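Payday savings: what changes in August
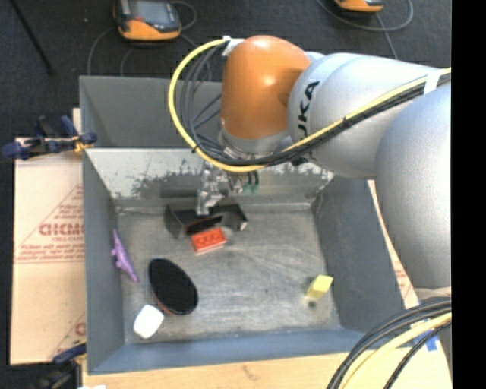

What happens if I don't fill out the form?

You stay at whatever rate you have now, and your money stays in the fund it is already in. The new default applies only to people hired after the change.

That was the question we got most after the benefits meeting on Wednesday, so it goes first. The rest of the details follow.

Starting in August, new hires at Pundero will be enrolled in the savings plan with their first paycheck. Until now they had to wait 12 weeks and then sign up themselves. Hatsue Kinoshita in payroll looked at who had joined under the old rule and found that 28 people had passed the waiting period and never sent in the form. A few had decided against it. Most told her they meant to do it and forgot.

Those 28 people will get a letter at home with a short form. If you are one of them, you will not be enrolled automatically. You have to check a box and sign. Leaving the letter on the kitchen counter counts as a no.

The emergency account is separate from the retirement plan, and a lot of people mix them up. Retirement money is locked up, with a few exceptions. Emergency account money is yours to take out at any time, with no fee and no reason given. You pick a dollar amount per paycheck and a stopping point. When the balance reaches the stopping point, the deductions end and your full pay resumes. The stopping point is set at $900 unless you choose another one, and the highest you can choose is $2000.

Aoi Shibata asked at the meeting whether the deductions start up again after a withdrawal. They do, at the same amount, on the next paycheck – unless you turn that off. The switch is on the second page of the Bajpai site, under Transfers. It is easy to miss. We have asked Bajpai to move it to the first page and have not heard back.

If you changed banks this year, check the account number on file before the end of the month. Two withdrawals in the spring went to closed accounts and took a while to come back.

People who came over from Trollex still have their old plan statements mailed by Stadetti. Those balances have not moved. You can leave them where they are or roll them over, and Hatsue has the paperwork for either. Bring a recent statement – the form asks for the plan number, and it is printed only there.

Paper forms are in the rack outside payroll.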